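# The Chair That Ships Flat

The Homholm chair weighs little, stacks neatly and costs less than most lunches for two. It has also become one of the more closely studied objects in the Bredik catalog, where it occupies a single line on page 15.

Bredik introduced the Homholm for schools, church halls and summer rental properties, customers who buy in quantity and store in small spaces. A seat packed with its legs detached takes up far less room in a truck. The company's warehouse in Semach now holds 4000 of them, with a further 1000 set aside each March for the outdoor season.

"The leg joint is where we spent our time," said Samah Mansour, who directs product design at Bredik. "People look at the seat and the color. The joint decides whether they keep the chair."

Her department reviewed 811 customer letters before settling on the present version. Many concerned legs that had been started at a slant and then forced. The printed instructions were shortened as a result, and the first step now asks the customer to turn the seat over on a covered table - a bedsheet will do - and to fit every leg before setting the chair upright.

The underside is molded with raised ribs and a cross brace, which stiffen the seat without adding much weight. Each leg has its place at a corner, and the work proceeds one corner at a time.
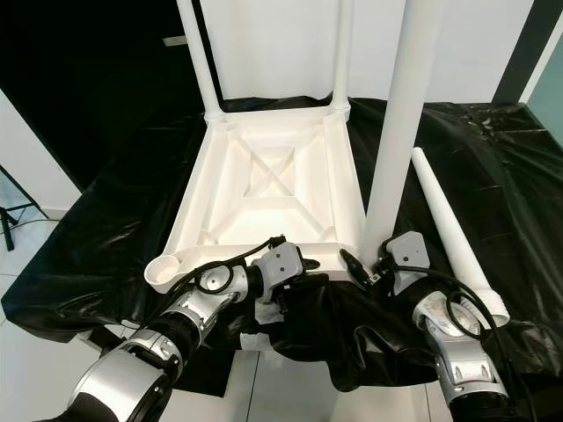

Can the legs be removed again for winter storage?

They can be, provided the chair is turned over first and each leg is drawn out in line with its socket. Bredik recommends keeping the four legs together in the original bag.

A matching side table, the Kragh, uses the same leg in a shorter length and will be offered in white only.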